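Why my street doesn't sleep: a noise diary project

Róisín Quinlan
Apr 16, 2026

I picked noise for my community health project because I was cranky. I live on Costello Street, two doors up from a bakery, and the delivery trucks start while it's still pitch dark. I wanted to know if everyone else was as tired as me or if I was just a light sleeper.

So I made a paper diary (one page a night, tick boxes plus a line for swearing) and talked 13 neighbours into filling it in through October. We wrote down what woke us, when, and how long it took to drift off again. By the end I had 2446 minutes of lost sleep to add up, which I did twice as I didn't believe it the first time!

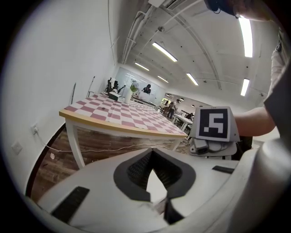 Trucks were the big one, no surprise there. What did surprise me was how much came from inside people's own homes — fridges, a partner's phone, a cat with opinions about breakfast. My neighbour Ima had blamed the bakery for years, and most of her ticks ended up beside "heating pipes". She was a bit put out, to be fair.

I also asked people to rate their mood the next morning, and that part is a mess. Half of them forgot until dinner and then guessed. If I did it again I'd put the mood box at the top of the page, in a different colour, and phone people at breakfast for the first few days.

My teacher wanted a recommendation, so mine is a later delivery time and rubber mats on the loading ramp. I wrote to the bakery with both ideas. They've said yes to the mats and they're still thinking about the time.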